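Jul 23, 2020
Dye bench, Yule Street workshop

Second round on the Zevholm wool. The April batch came out streaky and I wanted to find out whether the fault was in the scouring or in the mordant. Same yarn, same kettle, tap water this time instead of tank water.

Wound off 6 skeins last night and tied each one loosely in figure eights with cotton. The April ties were too tight and left pale bands, which accounts for some of the streaks but not the blotchy patches near the ends.

Scoured in two lots with the plain detergent, no fragrance. Brought the water up slowly, held it below a simmer, then let it cool in the pot with the lid on. The first lot gave off a lot of grease and the water went the colour of weak tea. Did a second wash on that lot. In April I only washed once, so that goes down as a likely cause.

Alum at the usual rate, weighed on the small scale. The big one is reading heavy again and needs its feet levelled. Dissolved the alum in a jug of hot water before it went in the pot. Skeins in wet, turned every so often, left to sit overnight for the next lot. Today's lot only had the afternoon.

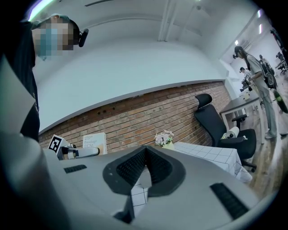
Does the wool need to be rinsed between the mordant and the dye bath?

A light rinse in lukewarm water is enough. It takes off the loose alum sitting on the surface, which otherwise grabs dye in the bath and wastes it. Squeeze, don't wring, and keep the skeins damp until they go in.

Dye bath was the dried madder from Dotusov, chopped, soaked overnight in a stocking bag. Filled the kettle, added a pinch of chalk, and warmed it for an hour before any wool went in. Kept the heat low the whole way. Last time it got away from me while I was on the phone and the colour went brown, so the timer stayed in my apron pocket.

Pulled the first skein after 20 minutes for a look. Soft orange, even from end to end, no banding where the ties were. Put it back. The rest stayed in for the full time and cooled in the bath.

Colour wet is a brick red, a bit more orange than the April sample card. Will wait for it to dry before writing anything on the new card. The skein that had the second wash is the most even of the lot. The ones with a single wash still have a faint blotch near one end, much less than April but there if you hold it to the window.

The Clultix pot thermometer reads low against the glass one. The gap was bigger at the hot end. Have put tape on the handle so no one trusts it for indigo.

Exhaust bath is still a good colour. Strained it into the lidded bucket and labelled it. Could take a couple of small skeins of the grey fleece for a dull pink. If it smells off, it goes on the compost.

To do:
Two washes for all Zevholm wool from now on.
Level the big scale.
Order more alum, the 1,000 g tub, we are down to the last scoop.
Cut new cotton ties, longer than the old ones.
Light test strips in the north window once the skeins are dry, half covered with card.

Drying rack is full. Please leave the fan off overnight, it blows the loose ends into knots.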